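FOR IMMEDIATE RELEASE — February

Stonia opens drop-in sorting bench for caps, lids and small parts at Pridlow

PRIDLOW — Got a drawer full of caps with nothing to put them on? Bring it in. Stonia, the neighborhood reuse shop, is opening its small parts bench to the public this month. Drop in, tip out your bits, sort them, take home what you need. Free to use. No sign-up.

The bench is for the stuff most reuse shops turn away. Bottle caps, jar lids, toy wheels, knobs, marker tops, stoppers, the odd plastic thing from the bottom of the toolbox. Stonia has been taking these in by the bagful since last fall and the back shelves are full.

"People feel bad throwing out a perfectly good cap, so they keep it for years," said Jalen Iwasaki, who runs the parts bench at Stonia. "Then they move house and it all comes to us in one bag. Fine by me. I like the bags."

The work surface is plain white, picked so small pieces show up, and the wall covering behind it is a big leaf print in brown and white on beige. Iwasaki chose the paper.

"It was that or gray paint," he said. "You stand there a while when you're sorting. May as well have leaves."

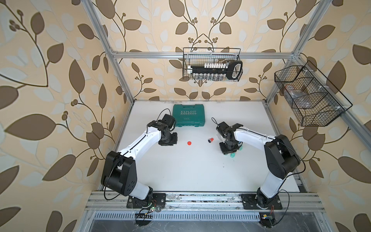 Red pieces, green round parts and a teal-green toolbox on the white table at Stonia.

How it works. Empty your bag on the table, a bit at a time. Color first, then shape. Flat caps in one spot, anything tall or lumpy in another. Once a pile is done it goes in a tray and the tray goes on the shelf. Cracked pieces go in the discard tub — please don't put them back in with the good ones, we will only have to pick them out again.

Trays for the opening are supplied by Vamard, 20 of them, stackable, with lids. De Luca, the hardware store two doors down, is lending a pair of bench lamps and will hold a box at the counter for drop offs when Stonia is closed.

Visitors can take up to 12 pieces a visit at no charge. Teachers and craft groups can ask for more, best to call ahead so a tray can be set aside. Anything in the discard tub is up for grabs, no limit.

Red is the color people ask for most, Iwasaki said. Game pieces, mosaic projects, replacement lids for kids' paint pots. Green comes second. Clear caps hardly move at all and the shop is not taking any more of those untill further notice. 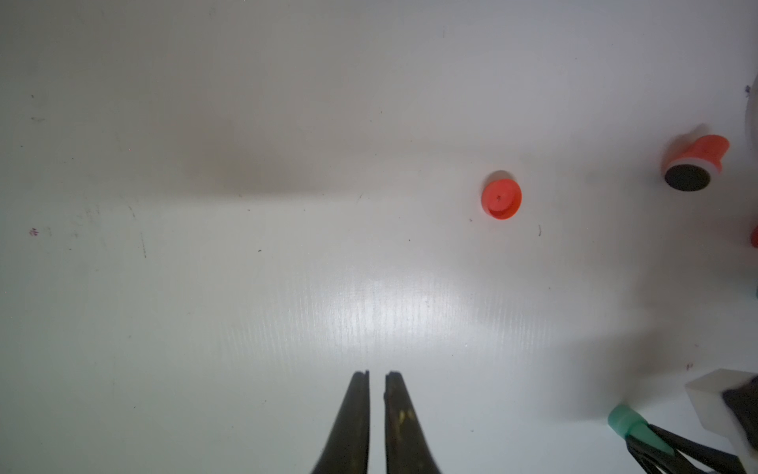
A red-orange cap, open side up, and a smaller red-orange and white piece on the tabletop. (Stonia)

"Put them down open side up if you can," Iwasaki said. "You can see inside right away, see if there's a liner or junk stuck in there. Saves you turning every one over. I say it to everybody and half of them still do it the other way."

Please rinse before you bring. Sticky caps get sent home with their owner. No metal lids with sharp edges, no medicine caps, no glass. If your not sure about a piece, bring it and ask.

Kids welcome with a grown up. Small parts are a choking hazard, so under-threes need to stay off the bench, sorry. There is a rug and some picture books by the front window.

The first open session runs from 2 p.m. and goes until the shop closes. Space for 16 people at a time, first come first in. Street parking only, the lot behind De Luca is for thier customers. Bikes can go in the side hall.

After opening week the bench will be available any time the shop is open, unless a school group has it. Check the notice on the door.

Also wanted: small jars with lids that fit, label tape, and one more sturdy stool.

About Stonia
Stonia is a reuse shop in Pridlow selling secondhand household goods, craft supplies and spare parts. Proceeds go toward rent and the repair shelf.

Press contact
Jalen Iwasaki, parts bench, Stonia, Pridlow. Ask for him at the front counter — mornings are best. More photos on request.

###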